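3.2 Materials and table layout

We spent a long time choosing the blocks, and we would do it again. Sorting studies tend to treat the objects as a detail to be settled late, often with whatever set is already in the cupboard, and yet the object is the one thing every participant looks at from start to finish. In the Marwat study, color and shape had been tied together by the manufacturer: all the round pieces were red, all the square ones blue. A person who sorted by color and a person who sorted by shape ended up with the same piles. The analysis in Section 4 depends on being able to tell these two people apart, so we needed a set in which color says nothing about shape.

The Gosedeo set comes close to what we wanted. The pieces are small enough to be picked up between finger and thumb, and the shapes include familiar ones such as cylinders alongside outlines that people name at once, like the heart. That second group was a delight to work with! Participants who were silent through the first trials often began talking as soon as a heart turned up, and several invented families for the blocks ("the plain ones" and "the ones that mean something") that we had not thought of when we wrote the coding scheme. We added a third code for these groupings, described in 3.5.

Texture mattered more than we expected. In the pilot we used smooth painted pieces, and they skidded on the board whenever a sleeve brushed past. We moved to pieces with a fine texture on the surface, which are easier to hold and slower to slide. Two pilot participants had also sorted the painted pieces by how chipped they were, a perfectly sensible rule and a real nuisance for us.

All trials were laid out on a light maple board. We tried a white tray first, and yellow pieces were hard to pick out on it under the ceiling lights. The maple gives a calm, pale ground on which red, green and yellow all read clearly. It also has grain, seams between the planks and a knot or two, and we worried that people would use these as guides, lining the blocks up along a seam for instance. Some did. We decided to keep the board and record it, because a kitchen table or a classroom desk has marks on it too, and the habit of borrowing a line that is already there seemed to us worth knowing about.

Blocks were set out in what we call a loose layout. There was no grid and no even spacing. The person setting up the trial worked from a printed card that gave the shape and color of each piece and the rough part of the board where it should stand, and was free to turn it as he or she liked. Pieces were allowed to overlap from the participant's side of the board, so that one could stand partly in front of another. We think of this as the most useful choice in the whole design. A block that is half hidden has to be guessed at, and then checked, and the checking can be timed. 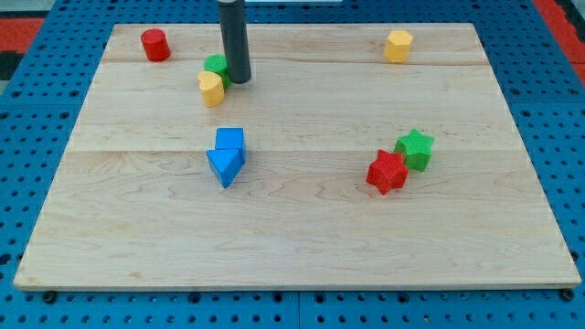 Figure 2. Colored shape blocks in a loose layout on the maple board. The yellow heart stands in front of a green block and hides part of it.

Sobia Dhanial objected at the planning stage that a loose layout gives up too much control, and that if one piece can hide another then a slow trial might only mean a poor view. Her suggestion was to run every participant on a fixed grid and treat overlap as a separate experiment. The point is a fair one and it changed the design. We kept the loose layout for the main trials but added a short block of grid trials at the end of each session, using the same pieces with clear gaps between them. Each person's grid times serve as a baseline for their loose times, and the comparison is made within participants only. Dhanial also asked that the cards be shuffled by someone other than the person setting up, which we adopted from the second week onward. The first week's sessions are marked in the data file and are left out of the order analysis.

In all, 205 people completed the main trials, each working through 7 layouts. One layout was dropped for one participant after a fire drill, leaving 1,434 sorted layouts for analysis. The instruction was the same every time and deliberately thin: "Please put together the ones that go together." If a participant asked what that meant, the instruction was repeated once. If they asked again, they were told that any way they liked was fine. We did not give the number of groups, and we did not say whether every piece had to belong to one. Leaving a piece on its own was scored as a choice in its own right.

A word on height, as it caught us out. Upright pieces draw the hand. A cylinder standing on its end was more likely to be the first thing touched than the same cylinder lying on its side, whatever its color and wherever it stood on the board. We noticed this halfway through the Grodham sessions, when one of the setters happened to prefer standing everything up and another did not. From then on the card also stated whether a piece should stand or lie, and the earlier layouts were coded for this from the session notes. First touch is reported separately for standing and lying pieces in Table 3.

The board was wiped with a dry cloth between participants and turned end for end after each session, so that no one corner was always nearest the sorting hand. Pieces were stored in a drawstring bag and checked against the card before each layout. One green piece was lost in January and replaced from a second set of the same make; the replacement was a shade darker when held beside the others, and we found no sign that participants treated it differently.

Readers who would like to repeat the work will find the layout cards in the Suver archive, together with the setter's instructions and the session notes. Nearly any board of a pale, even color should do. We would ask only that color and shape be crossed in whatever set is used, and that at least one piece in each layout be partly hidden from where the participant sits.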